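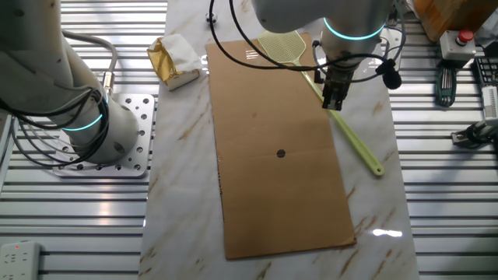
Questions I get about my knitting

I put most of my sweaters up here, and the same handful of questions keep landing in my inbox, so I finally typed out the answers. If yours isn't covered, leave a comment and I'll get to it (slowly, I'm usually in the middle of a sleeve).

How long have you been knitting?

Six years, if you don't count the scarf I started in middle school and never bound off. My neighbor Fumiko Noguchi got me going again. She handed me a pair of needles and a ball of gray wool one June evening and wouldn't take them back!

What was your first sweater?

A plain top-down raglan in mustard. The neck was huge. I still wear it for raking leaves and I love it to bits.

Do you follow patterns?

Sort of? I buy them, I read them, and then I change the neckline, the hem and usually the sleeves. The blue cardigan everybody asks about is the Rilero pattern with 14 extra rows in the body and no pockets. I have a long torso and I'm tired of tugging things down.

Where do you get your yarn?

Mostly Plomumico, a small shop two towns over that also ships. Their sport weight is what I used for the striped pullover. For colorwork I like Hyvönen because it's a bit sticky and the floats stay put. It does itch at the neck, so I wear a T-shirt under it.

Do I really have to swatch?

Ugh, yes. I skipped it on the green vest and ended up with a 40 inch chest when I wanted 35. It went to my brother. Wash the swatch too, and let it dry flat before you measure. Superwash wool can grow a lot!

Which needles do you use?

Circulars for everything, even flat pieces. I've got a wooden set and a metal set, and I go for wood if the yarn is slippery.

How do you keep your button bands from rippling?

I pick up three stitches for every four rows, and I go down a needle size. If it still looks wavy I rip it out and try fewer stitches. The band on the Rilero took me three tries.

Will you knit me one?

I'm so flattered, but no! Sweaters are for me and a few relatives. I do make hats for the school sale every winter.

What's on the needles now?

A Plukerik pullover in dark red, with a folded collar this time. I'm past the armholes and already worried about running out of yarn, so if you have a spare skein of the red from Plomumico, please write to me.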